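Viltavcombe Bedroom Clothes, release 3

README

What you are getting

A set of pictures of clothes on beds, plus the notes that go with them. The clothes are the ordinary kind: jackets, jumpers, things with one sleeve inside out. The beds are ordinary too, and several have been slept in by people with firm views on bedding. If you were hoping for neatly pressed shirts on white cotton, there are plenty of shops that will show you those for nothing.

The set covers sorting, folding, and the long stretch in the middle where a garment has been picked up and no decision has been made about it. That middle stretch makes up most of the release. We did try to trim it and ended up with a very short release, so it went back in.

Contents

580 pictures, one garment note per picture
15 bedrooms, all in Viltavcombe
garments.txt, the list of garment words we allow
bedding.txt, same for sheets, blankets and covers
changes.txt, kept up to date until September and then less so

File names begin with the bedroom number. Bedrooms 2 and 3 were swapped in the first release and have been swapped back. If your copy has bunk beds in bedroom 2, fetch a new one.

Garment notes

Each note gives the type of garment, the main colour, the state it is in and what it is lying on. State is one of: flat, folded, bunched, hanging, held. A garment can be bunched and held at once, and a good many are. We spent a whole afternoon on whether "bunched" and "crumpled" were two different things. They are now one thing, and we don't wish to reopen it.

Padded jackets have their own type because they would not behave under "coat". They keep their air when folded, they slide off the edge of the bed, and the shiny ones change colour along every crease. Colour is therefore noted from the flattest bit you can find. Where a jacket sits between green and blue, write teal and move on.
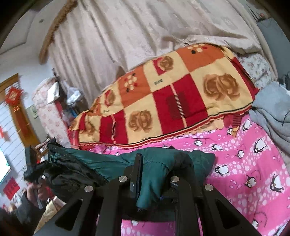 Teal-green padded jacket, bunched; black garment, held. Penguin sheet, patchwork-style blanket.

Wear and tear is noted when it shows. Loose threads count, frayed ribbing counts, bobbles count if you can see them without squinting. We have marked nobody down for any of this. A children's coat with perfect cuffs would have been the odd one out, and we'd have wanted to know where it came from.

Black clothes are the weak spot. A black garment in a heap gives you very little to go on, so if the note says only "garment, black", that is all the note-taker was willing to swear to. Please don't write in to say it is obviously a cardigan. Three of you have, about the same picture, and the other two said leggings.

Bedding notes

Bedding was meant to be a single word per picture. Then we met the sheets. Pattern is now its own field, with values for plain, striped, checked, spotted, patchwork and "creatures". Creatures takes a second word, so penguins go down as creatures/penguins. Where a sheet has penguins and fish and spots all at once, put down whichever is biggest and leave the fish to look after themselves.

Patchwork means it looks like patchwork. Printed squares and sewn squares share the value, as we had no intention of going round Viltavcombe turning over blankets.

Known problems

Pairs of garments lying across each other sometimes share one note. Vano, the checking script, flags these and then lets them through anyway.

The older notes say "duvet" for everything soft.

Bedroom 15 has a very good blanket and not many clothes. We kept it for the blanket.

Using it

Pledix will open the whole folder if you point it at garments.txt first. Pointed at bedding.txt first, it opens the sheets and stops there, apparently content. Villca reads either, slowly.

You may copy, share and change the set so long as this file goes with it. Corrections are welcome if they come with the file name. Corrections that say "one of the pink ones" will be read with sympathy and left where they are.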